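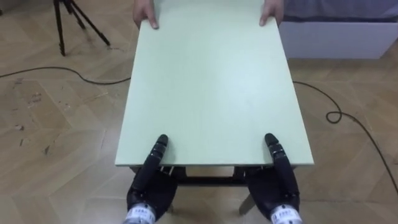
The mint green one, flat on its back.

Home | Reviews | Projects | Small Spaces | About | Contact

Filed under: Furniture & Storage, Renting

I moved in May, into the top floor of a house that was built in 1775 and has been getting less square ever since. I love it. I love the deep windowsills and the fact that the kitchen smells like toast even when I haven't made any. What I don't love is that the last flat-pack bookcase I owned didn't survive the stairs, so for a month my books lived in the boxes they came in and I ate dinner looking at a wall of cardboard.

So, the Prastholm shelving system! A bunch of you have asked me to try it ever since Aitana Moya wrote about hers, and I finally gave in and ordered the tall one with two extra shelves. I've had it up for a good while now, long enough to load it, unload it, move it to the other wall and get properly annoyed with it a couple of times.

First, ordering. The website is pretty and a little maddening. You pick a width, then a height, then a color, and if you go back to change the width it forgets the color, which is how I nearly ended up with the whole thing in brown. Delivery was quick, and the driver carried everything to my door without sighing at the stairs (I tipped him, he earned it).

Putting it together took me most of an afternoon, with a long break for lunch. The instructions are all drawings, and mostly they're good drawings. Step 6 is the bad one. It shows the back rail going in from a side that makes no sense once the uprights are standing, and I put it in wrong, took it out, put it in wrong again and then called my neighbor Anselmo, who is retired and delighted by other people's problems. He had it in before I'd finished explaining. If you're doing this alone, put that rail in while everything is still lying down. I can't say this loudly enough.

The little hex key in the bag is junk. Mine started rounding off before I got to the top. Use your own if you've got one, or borrow one from an Anselmo.

Once it's up, though, it's a really nice piece of furniture. I have hardbacks on the bottom, paperbacks in the middle and my giant cookbooks on the shelf I can reach without a stool, and I haven't noticed any sagging. It wobbled at first, but that was my floor. A folded bit of card under the front left foot fixed it, and the wall strap did the rest. Please use the wall strap! I know it means drilling and I know your landlord has opinions, but a tall shelf full of books is heavy.

I also had the Dukico ladder shelf in my old apartment, so people are going to want a comparison. The Dukico is cheaper and lighter, and you can put it together in your pajamas. It also leaned a bit more every month I owned it, and anything larger than a paperback stuck out over the front. For plants I'd still buy it. For books, no contest, get the Prastholm.

Things I'd change: the shelf pegs are fiddly, the bag of screws isn't labeled, and extra shelves cost more than they should. You'll also want to decide on your spacing before you load it. I moved one shelf up a notch afterward and had to clear half the thing onto my bed to do it, then slept on the couch that night out of sheer laziness.

Would I buy it again? Yes, and I'm already eyeing the low one for the hallway, where my shoes are currently having some kind of meeting. I'll report back in August if I give in.

Posted 10 June 2021 by Remedios Barrios

More reviews
Selline Folding Desk: Three Months In
Pickering Step Stool, the Short One
Bookends That Don't Slide
Is a Cordless Screwdriver Worth It for Renters?
Hanging Curtains on Crooked Walls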